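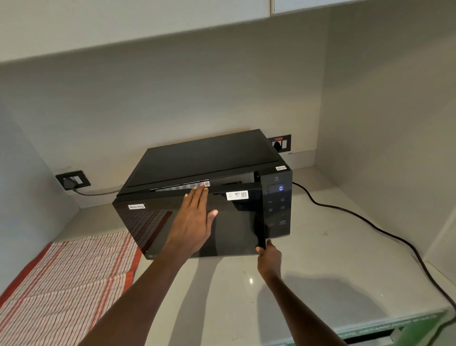 Arar to Supply Door Interlock Switches for Trimach Countertop Ovens

TRARANCE – Arar, a maker of small switches and latch parts for household appliances, said today it has signed a supply agreement with Trimach covering door interlock assemblies for countertop microwave ovens. Deliveries begin in April from the Arar plant in Trarance.

Under the agreement, Arar will ship 3,000 assemblies per week once the second molding line is running. Until then the weekly volume will be 2,000. The agreement covers three oven models with side-hinged doors. Financial terms were not disclosed.

A door interlock cuts power to the magnetron when the door is opened. The Arar assembly uses two primary switches in series and one monitor switch. If a primary switch fails in the closed position, the monitor switch shorts the circuit and opens the line fuse. The three switches are mounted in a single molded bracket and are operated by two hooks on the door.

The bracket is the main change from the previous Arar product. In the earlier design, each switch was fastened separately with a screw and set by hand with a gauge. In the new design, the switches snap into fixed pockets, and switch order is set by the shape of the hook ramps. No adjustment is made on the assembly line. The bracket is fastened to the oven front plate with two screws.

"Most of the variation we measured came from the fastening step," said Yen-ting Tam, director of engineering at Arar. "A screw that was slightly over-tightened would move the switch body enough to change the trip point. We removed the step and moved the tolerance into the mold, where we can control it."

The hook ramps were also reshaped to lower the force needed to open the door from the handle edge. Light ovens can slide forward on a smooth counter when the latch is stiff, and Trimach had asked for a lower peak force without any change in closing feel. The final ramp has a shallow lead-in on the opening side and keeps the earlier angle on the closing side. Spring rate is unchanged.

Samples were tested at the Tsang laboratory, a test house used by both companies. The test program included door cycling, heat aging of the bracket material, exposure to cooking grease and steam, and electrical load cycling of each switch. Door cycling was stopped every 600 cycles so that switch order and trip point could be measured. Bracket samples were taken from each mold cavity, and cavity numbers were recorded with the results.

One change was made during the program. Early brackets showed stress whitening at the lower snap arm after heat aging. The arm root radius was increased, the gate was moved to the opposite wall, and the full program was repeated with parts from the revised mold. The revised parts completed the program with no whitening at the snap arm.

"We asked for the complete sequence to be run again on the new parts, including the tests the first parts had already passed," said Pak-hei Yang, purchasing manager for cooking products at Trimach. "That added time to the schedule, and both sides accepted it."

Arar will also supply a service version of the assembly. It is packed singly, with the two mounting screws and a printed instruction sheet, and will be sold through Trimach parts distributors. The service version fits the three models covered by the agreement. It does not fit earlier Trimach ovens, which use a different front plate. Replacement should be done only by trained service personnel, and a leakage check is required before the oven is returned to use.

Distributors may order the service version in cartons of 300. Drawings, material data and the Tsang test summary are available to appliance manufacturers on written request to the Arar sales office.

About Arar

Arar designs and molds switches, latches and hinge parts for ovens, dishwashers and laundry appliances. The company has its offices, tool room and molding plant in Trarance.

About Trimach

Trimach makes countertop cooking appliances for home use. Its products are sold through retailers and kitchen suppliers.

Contact

Arar Sales Office, Trarance
Technical inquiries: attention Yen-ting Tam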